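Wencombe Robotics Club: bench safety check before weigh-and-pour session
Two-arm cell, Cuvura project 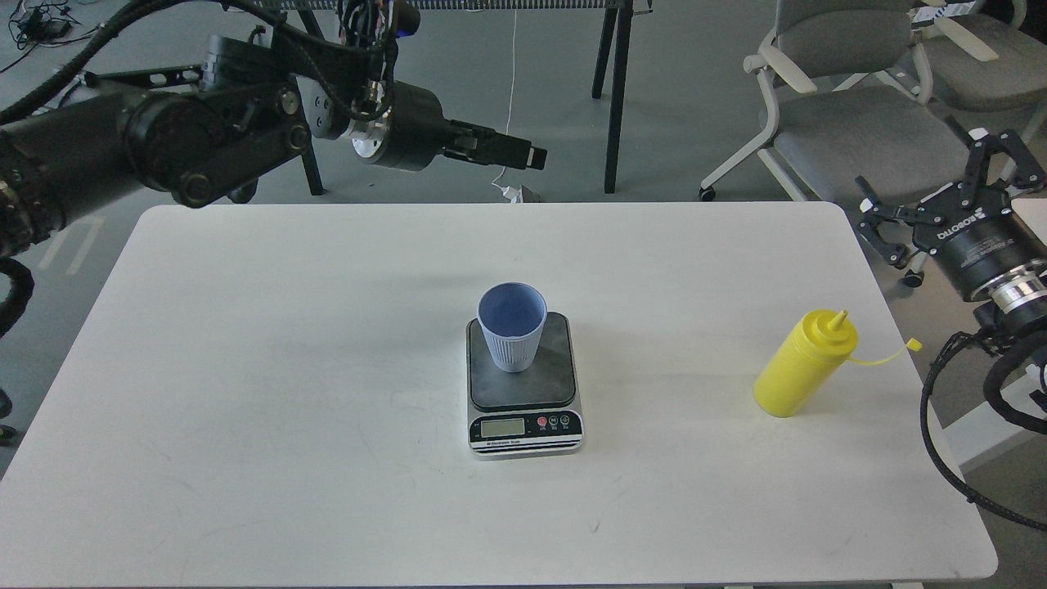
Crisóforo Lozano
Bench safety lead, Wencombe Robotics Club
Checked 2/20/20

Status key: OK / FIX (sort before power on) / WATCH (run, but keep an eye). Comments are mine unless initialled. Read the FIX ones before you touch the pendant please.

SECTION A. TABLE AND THINGS ON IT

A1. Table top clear of tools, phones, drinks
OK. Scale, blue cup, yellow squeeze bottle. That is the full list for this task, anything else goes on the side bench.

A2. Table top clean
WATCH. Scuffs and grey smudges. Scuffs are old, can't do much. Smudges should be wiped before every run, damp cloth then dry one. Don't use the solvent from the Wadberg cupboard, it dulls the finish.

A3. Scale front facing the operator side, buttons reachable
OK. Red button on the left of the three. Press by hand only with arms stopped. I know it's quicker to lean in. Don't.

A4. Scale display on and reading zero with the empty cup
FIX. Couldn't read any digits from where I stood. Turn on, tare, wait for it to settle, then write the reading in the book. If it goes off by itself part way through a run, the run doesn't count.

A5. Cup inside the edges of the weighing platform
WATCH. It's on, but well over to the back left. Team want it there for the approach angle, fine, but if the gripper nudges it outward there isn't much platform left. Bring it nearer the middle if you can live with it. Pramanik team had the same in May and moved theirs, no change to their scores.

A6. Cup undamaged, no cracks in rim
To be done by whoever loads it. Run a finger round. Plastic only, no glass in the cell ever.

A7. Squeeze bottle upright or deliberately laid down, cap state agreed
FIX. Bottle is on its side, strap and little cap out toward the table edge and just over it. Start pose on the sheet says lying down so that part is ok, but the strap mustn't overhang. Gripper or a sleeve will catch it. Move bottle in a hand's width.

A8. Bottle contents
Water only. Max fill 98 ml, line marked on the inside of the task sheet. Label the bottle if you put dye in. Last term somebody didn't and we had a pink floor.

SECTION B. ARMS AND GRIPPERS

B1. Both arms parked clear of table before anyone reaches in
WATCH. Left one is parked with fingers out over the back edge. Right one off the back right corner, jaws open. Both legal under the club rules but the left is closer than I like. Raise the park pose a bit, then re-save it. Ask me if you've not done that before.

B2. Gap between the two grippers at park
OK on paper. They face each other across the far side, so if both wake up on an old program they go for the same bit of air. Load programs one arm at a time. Left first, always.

B3. Gripper finger screws tight
Done with the small hex key. Half a turn on one of the left fingers. Put the key BACK in the tray, it was missing again.

B4. Wrist couplings, no play
OK by hand. Arms off when you do this obviously.

B5. Grip force at the setting on the sheet
Setting 30 for the cup. Bottle can go a touch higher but it squirts, so start low. Write down whatever you end up with.

B6. Speed limit
Slow mode for all practice. Full speed only at the competition and only with the screen in place. No exeptions, don't ask.

B7. Emergency stops
Tested 4 presses each, both arms. OK. Test again after any change of cable or program.

SECTION C. CABLES

C1. Cables along the left arm secured
WATCH. Bundles wrapped along the links. Check the ties at the elbow after each session, they creep.

C2. Cables hanging at table sides
FIX. Coils hanging down by the left edge, thick ones dropping on the right side too. Whoever stands at the corners will have a knee in them. Hook up to the stand, leave enough slack for full reach, then jog each arm slowly to the end of its range and look. If it pulls tight, more slack.

C3. Floor cables
FIX. Tangle on the floor, far left. Trip hazard for anyone going round the back. Sort, cover or tape. I'd rather covered.

C4. Thin white cable at the back between the black legs
WATCH. Hangs straight to the floor. Find out what it feeds before you move it. Tag it once known.

SECTION D. FLOOR AND PEOPLE

D1. Floor clear
FIX. Scrap of something white and crumpled on the floor just behind the table, paper or wrapping. Bin it. Small thing I know, but it's slippy on that floor and the judges do mark it.

D2. Chairs out of the working area
FIX. Grey office chair right up behind the table, wheels near the edge, and a second behind that. Both back to the wall before power on. Nobody sits inside the line when arms are live, including "just to watch".

D3. Two people minimum, one on the stop button
Standing rule. Person on the stop doesn't also do the laptop.

D4. Hair, lanyards, sleeves
Tie back, take off, roll up. Hoodie strings count.

D5. Spill kit
Cloths and tray under the side bench. Power off at the wall before mopping anything near the scale.

SECTION E. PAPERWORK

E1. Task sheet version
Use 218 only. Older ones have the bottle on the wrong side. Bin them, I found two still in the folder.

E2. Run book filled in
Mostly. Some of you are leaving the weight column blank when a pour goes badly. Bad pours are the ones we need. Write the number in.

E3. Wadberg loan form
Still unsigned. Needs doing before the heat or we can't take the cell out the door.

RESULT
Not cleared to power on. Clear the FIX items (A4, A7, C2, C3, D1, D2, E3 can follow), initial each one in the margin, then get me for a re-check. Ten minutes work if you split it. The WATCH ones go to the next session lead.

Cuvura lot, you want the cell after us, so please read A5 and B1 aswell, they affect your start pose.

C. Lozano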